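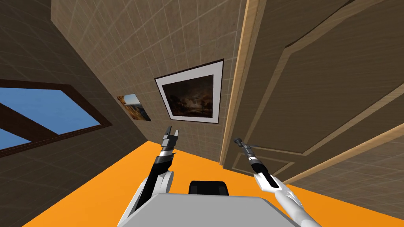 Setting up a practice room for the two-armed robot

For: day and evening crews, Piltport building
Last edited Sat 10 July by Kojo Annan

You used to walk the corridor with a cart and a ring of keys. Now the robot does the evening round and you spend part of the shift at a desk, teaching it what a door is. This page covers that desk part. It assumes you have a Modus login and have sat through the safety talk, including the bit with the slides in the wrong order.

We practice in Modus before we try anything on the real corridor. A dent in a simulated door costs us a reload. A dent in a real one costs us a form, and the form has a second page.

Before you start

Close any session the last shift left open. Modus allows one per desk and will let you work for 15 minutes before it mentions this.

Check the log on the shelf. If the evening crew wrote "do not load room 4," don't load room 4. They have been through something.

1. Load the room

Pick the tiled room with the orange floor. The floor in our building is gray and always has been, but Wilson Pacheco built the room and Wilson likes to know at a glance that he's looking at the simulator. After the third time you panic over a robot that exists only on your screen, you will come around to the orange.

Leave the wall art where it is. A real wall has things on it, and we want the robot to have seen a landscape or two before it meets the ones outside the conference rooms.

2. Check the view

The robot's view can come up at a steep tilt, with the walls and floor on a slant. Tilt your own head if you must, everyone does for the first week. Then find both arms and both grippers. If you can see only one arm, stop and reset the pose. Don't guess where the other one is.

Look at how near the door is. A door that fills most of one side of your screen is a door you could reach by accident. Back the base up before you move anything else.

3. Open the grippers, then wait

Open them one at a time, left first. The order makes no difference to Modus. It makes a difference to the person reading your log, who will be expecting left first.

A gripper seen at an angle can look closed when it has a gap. Go by the number in the side panel. I have argued with that number many times and my record is poor.

4. Run the approach

Set the speed to 300 on the Modus slider. The slider goes up to 1000, and you'll be tempted. At 1000 the robot arrives at the door the way my brother-in-law arrives at dinner.

Watch the forearm nearest the door frame. New people watch the gripper, because the gripper is the interesting end, and then the elbow takes out the trim.

If anything touches that shouldn't, press Hold. Hold freezes the run and keeps the record. Stop ends the run and throws the record away, so naturally Stop is the big one.

5. Write it down

Every run gets a line in the log: room, speed, who ran it, what happened. Plain words are fine. "Hit frame with right arm, my fault" is a good entry. "Unexpected contact event" is how a manager writes, and we'll know it wasn't you.

Put down what you would have done with your own hands, too. Half of what the robot gets right at the supply room came from somebody noting that the door sticks and wants a push near the hinge side before the handle moves. None of that was in the Cairns manual. It was in the heads of people who had been opening that door for years and were never asked.

What counts as work

This comes up every week. Desk time is paid at your full rate. A run that goes badly is still a run. When the robot does a round without calling for help, that doesn't come off your hours; the agreement we signed in December says so, and there's a copy in the break room under the Vorero calendar.

You can also say no to a live run. If practice went wrong and you don't like the look of it, mark the round as manual and get the cart. It still has the bad wheel. Facilities has a 90 day target for fixing it and is, I'm told, making progress.

If you get stuck

Wilson is on days and answers the desk phone. On evenings, message me. Please say which room you loaded and what speed you had it on, and if the answer is 1000, just say so and we'll skip ahead.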